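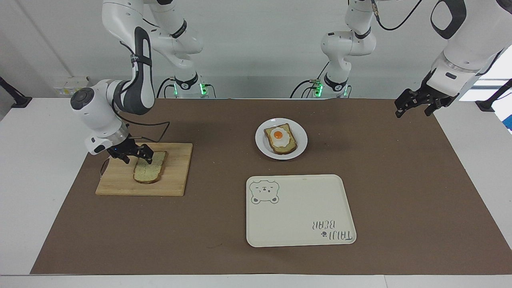 One gripper on the bread, the other free, and an egg already in place.

I have come to believe that the best test of a robot gripper costs less than a cup of tea. It is a slice of bread, and I would like everybody who sells, buys or writes about grippers to spend a month with a loaf before they say another word about payload.

I say this as someone who loves payload figures. I like data sheets. I have a folder of them going back years, and I can get quite cheerful over a well drawn force curve. But a data sheet is written around things that don't change shape: steel blocks, plastic cubes, the odd bottle. Bread squashes. It tears, it sheds crumbs, and it is a different object at four in the afternoon from the one you took out of the bag that morning. It has a crust that can be gripped and a middle that can hardly be gripped at all, and the line between the two is never quite where you want it.

Our small lab spent most of August comparing two-finger grippers on a breakfast job. A pair of arms, a board, a plate, a tray, some toast and an egg. We called the job Ondura, for reasons that made sense at the time, and we ran it 1,196 times. I enjoyed nearly all of them!

The two sets of fingers we cared about most were the Gustley and the Grornetti. On paper the Gustley wins easily. It closes faster, it holds harder, and its fingertips come back to the same spot so exactly that I stopped bothering to check. The Grornetti is slower and a little vague by comparison, with a soft start to its closing that I first took for a fault in our wiring. (I spent a whole morning swapping cables before I read the manual properly.)

Put them on bread and the order flips. The Gustley was set up for parts that push back, and when a slice doesn't push back it keeps going. You can tame it with a lower force limit, and we did, but then it would let go of a heavy crust halfway to the plate. The Grornetti's lazy start gave the controller time to feel the crust and settle. I wouldn't use it to load a milling machine. For anything you might want to eat afterwards, I'd pick it every time.

So why does almost every comparison I read still lead with force and speed? Partly habit, I think. Those are easy numbers to measure and they look good in a column. Partly it's that soft objects are a nuisance to test with. You have to buy them, they go stale, and you can't post the same slice to another lab so that they can check your results. I understand all that, and I still think we should put up with the nuisance. A kitchen, a care home or a packing line for sandwiches is full of things that behave like bread and very few that behave like a steel block. 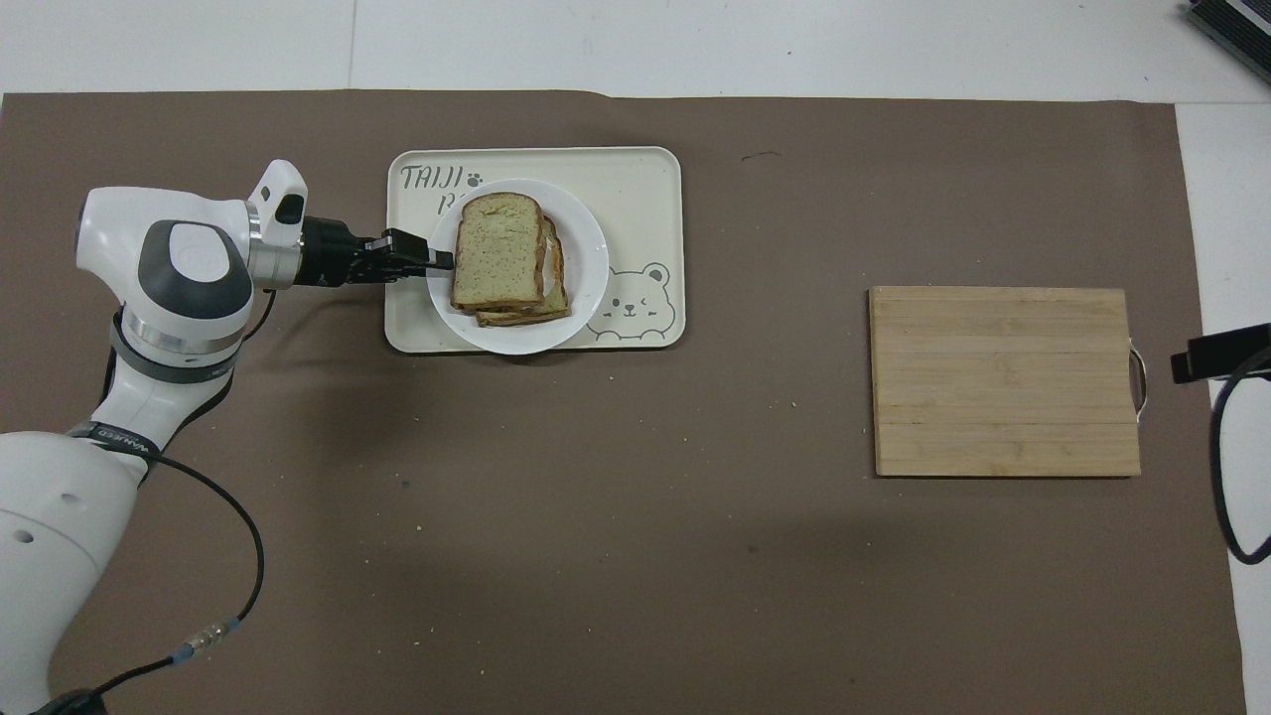
Two slices on the plate, and a gripper at the edge of the stack.

Stacks are where it gets properly interesting. Picking one slice off a board is a fair problem. Dealing with a slice that lies on another slice is a much nastier one, as the fingers have a thin edge to aim at and the slice underneath is only too happy to come along. If the fingers sit a touch low you take both. If they sit a touch high you shave the top and go home with crumbs. We tried 9 different approach angles, and the best by a distance was a low one from the side, almost level with the plate, which I had put on the list only to fill it up.

That result also changed my mind about cameras. I used to argue for one good view from above and nothing else. From above, two slices nearly lined up can look like one, and no amount of clever software gets back an edge that the camera never saw. A second view from a lower position helped more than any change we made to the fingers. If you have a fixed budget and are torn between a dearer gripper and another camera, buy the camera. I feel quite strongly about that one.

The controller deserves a word too. We used the Yimer, which lets you change the closing force partway through a grasp, and I now find it hard to go back to anything that doesn't. Seven of our settings files differ only in how quickly the force rises after first touch, and the gap between the best and the worst of them was larger than the gap between the two grippers. Yet I have never seen that figure in a brochure. Makers, please print it. A small graph would do.

There is a fair objection to all this, which is that bread varies and one lab's loaf is softer than another's. True, and the cure is to run more of it. We hope to reach around 3,000 attempts by the end of the next round, with a seeded loaf, a cheap white one and whatever the shop has left in the evening. I'd love to see other labs do the same with their own bread and publish the bad runs along with the good. Ours will go up with the settings files, squashed slices included, and then I want to start on ripe tomatoes.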